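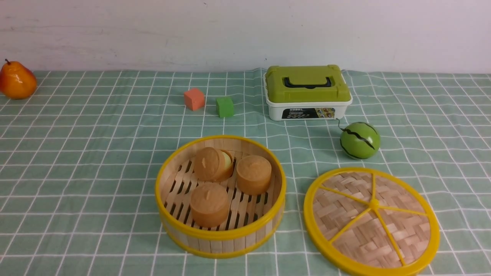
E. Taşdemir

How to Cut and Hem a Printed Cotton Tablecloth with Mitered Corners

This page covers a rectangular cloth in light to medium cotton, finished on all four sides with a double-fold hem. Round and oval tables need a different layout. The method assumes a domestic sewing machine with a straight stitch, an iron, and a floor or bench long enough to lay the full piece flat.

Materials

Cotton or cotton blend, prewashed
600-yard spool of all-purpose polyester thread, in the ground color of the print
Tailor's chalk or a wash-out pen (test on a scrap)
Long metal ruler and a set square
Fine glass-head pins
Universal needle, size 80/12
Press cloth, if the print is pigment on the surface

Prewashing

Wash the uncut fabric at the temperature you intend to use for the finished cloth. Zigzag the cut ends first or they will fray and tangle. Most plain-weave cotton loses more in length than in width, and the first wash takes out most of it. Dry flat or on a line, then press while slightly damp. Do not measure anything until the fabric has cooled and lain flat overnight.

Calculating the cut size

Cut length = table length + (2 x drop) + (2 x hem allowance)
Cut width = table width + (2 x drop) + (2 x hem allowance)

The hem allowance used on this page is 2 inches: a first fold of 1/2 inch and a second of 1 1/2 inches. The worked case is a narrow table, 72 inches by 22 inches, with a drop of 10 inches.

Length: 72 + 20 + 4 = 96 inches
Width: 22 + 20 + 4 = 46 inches

Check the usable width of your fabric after washing and after the selvages come off. Fabric sold as 48 inches may fall short. If it does, reduce the drop on both long sides by the same amount. Do not take it out of the hem, as a narrow hem will curl on a cloth this size.
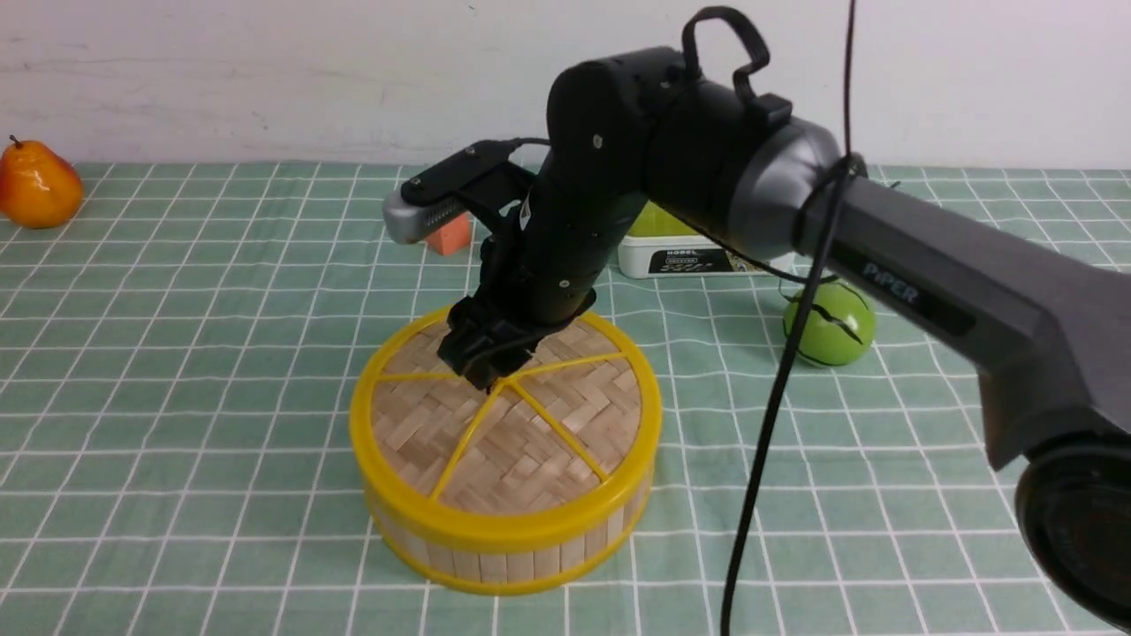 Straightening comes before cutting. Fabric off the roll is seldom square, and a cloth cut square to the selvage on skewed fabric will hang with a twist. On plain fabric, snip the edge, pull one crosswise thread until a line opens across the full width, and cut along that line. Printed checks need a further decision, because the print and the weave may not agree. With a grid of fine white lines on green, as on the cloth in the photo, any deviation of the hem from the line is easy to see along the whole side of the table, so follow the print if the difference is small. Where the print drifts more than 1/2 inch from the weave over the full width, return the fabric if you can. Pulling it on the bias will correct a small skew in the weave but does nothing for a crooked print.

Marking and cutting

1. Trim off both selvages. They are woven tighter than the body and will pucker after washing.

2. Mark the first long side against the ruler, moving the ruler in overlapping lengths. Let at least a third of it lie on the line already drawn.

3. Set the first short side from the long one with the set square. On a check, center the repeat across the width so that both sides end on the same part of the pattern.

4. Measure the remaining sides from the first two, in three places each.

5. Measure both diagonals. They should match within 1/4 inch. If they differ by more, redraw the second short side.

6. Cut with long shears, keeping the lower blade on the table.

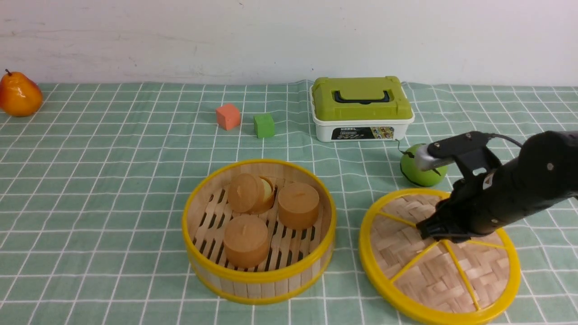 The cut piece should be moved as little as possible from here on, particularly if the weave is open. Fold it lengthwise and carry it to the ironing board over one arm.

Pressing the hem

Press a 1/2 inch fold to the wrong side on all four edges. Then press a second fold of 1 1/2 inches. Use a strip of card cut to that width as a gauge and fold the cloth over it. Press up and down; sliding the iron stretches the edge. Open the second fold and leave the first in place. Two creases should now cross near each corner.

Mitering the corners

1. Fold the corner diagonally, right sides together, with the two folded edges lined up.

2. Find the point where the inner creases meet on the diagonal fold. Draw a line from that point to the folded edges, at 90 degrees to the diagonal fold.

3. Stitch on the line, starting at the fold. Backstitch at both ends.

4. Trim to 1/4 inch and clip the tip. Press the seam open over a point presser or the end of a wooden spoon.

5. Turn the corner right side out and ease the point square with a blunt tool.
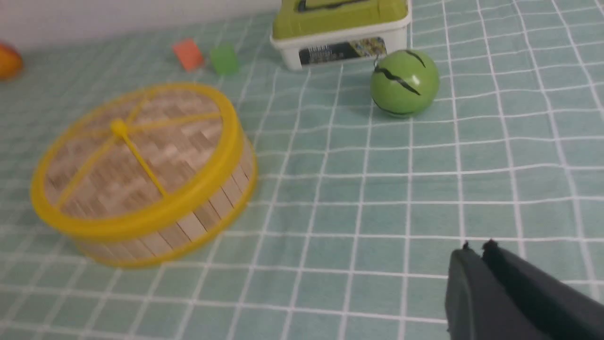

Stitching the hem

Pin at right angles to the edge, every 4 inches. Set the stitch length to 2.5 mm. Start in the middle of a long side and sew 1/8 inch from the inner fold. At each corner, stop on the miter seam with the needle down, lift the foot, pivot, and continue. Overlap the starting point by 1/2 inch.

Press the finished hem from the wrong side, then wash out any remaining marks before the next hot pressing, as heat can set some pens.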